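The Small Room Test

Why the people at Starno compare their grippers in a simulated bathroom

When I first visited Starno, the small test group in Plotutport, I expected a long table with cubes on it. Most comparisons of grippers begin with cubes. This team begins in a bathroom that exists only in the simulator, and the arm must work beside a toilet tank crowded with small things.

The task in August was simple to say: pick up a blue lighter from the closed lid of the seat. The arm is a Franka Emika on a brown pedestal. The group wanted to know which fingers, and which camera position, give the controller the best chance in a narrow place.
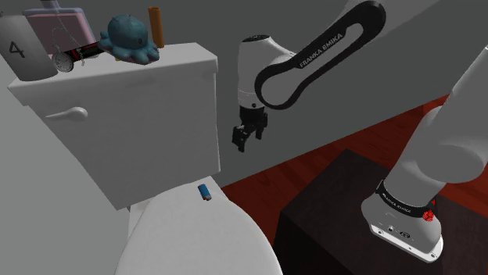 Two controllers were compared. The first, which the group calls Busto, plans the whole path before the arm moves. The second, Teoh, corrects the path again and again while the hand comes down. Each of them had the same arm, the same black fingers and the same starting positions, and the total was 1,646 attempts. I was allowed to watch a good part of them, with a lot of coffee.

Busto is pleasant to look at. It makes one clean curve and closes. But when its first guess of the angle is wrong, it stays wrong until the end, and a lighter lying diagonally is a difficult object for such a method. Teoh moves like a person looking for keys in the dark. It stops, turns a little, stops again. I had less patience with it, and after the first hour I trusted it more.

The camera brought more discussion than the controllers. A wide view from the side shows the arm, the tank and the wall together, so the planner knows what it must not hit. From there the lighter is only a few pixels of blue. A view close to the hand shows the red button and the metal hood very well, but big black fingers take much of the picture. The group now gives both views to the controller and lets it change from one to the other at 30 centimeters from the target.

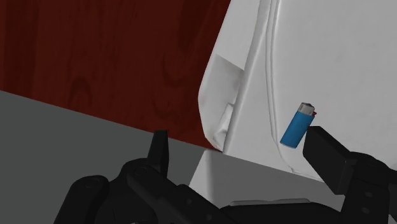 What they will change next

The fingers are the next question. Four tip shapes are on the list, among them a thinner one for objects that lie flat on a hard surface. The group also wants softer contact in the simulator, which at present treats every surface as too perfect. I asked when the real arm will have its turn. They answered that first the bathroom must become boring.

Reader comments

gearbox_lane: Would like to see the same comparison with a suction cup. A lighter has enough smooth side for it.

M. from the coast: We switch views at a fixed distance also, and had trouble with jumps in the estimate at the moment of change. Does Teoh slow down there?

oldservo: More about the tip shapes please, with drawings.

Contact the editors | Copyright, all rights reserved | Back to top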